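Washing and storing printed ceramic dishes

A dish with a picture on the bottom needs a little more care than a plain one. The print can wear if it is scrubbed often with something rough. Wash with a soft sponge and ordinary dish soap, and leave baked-on food to soak for up to 3 hours. Skip steel wool and scouring powder.

Dry the rim first, then the inside, and turn the dish over to get the foot. Water sits there and leaves a ring on the shelf.
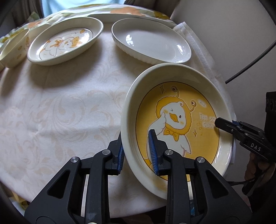

Storage is where most of the scratches come from. A heavy baking dish set straight on top of a printed one will rub every time the cupboard door is shut. Something like the yellow dish with the winking duck and "im so cute" on it should go on top of the pile, or get a folded cloth over the print. A plain white napkin does the job, same as the one under the fluted baking dish. Paper towel works too - use two sheets.

Check for chips in August or whenever you clear the cupboards. Run a dry finger lightly along the rim, and stop using any dish that feels sharp.

Tips page kept by Babatunde Nwankwo, Cluvham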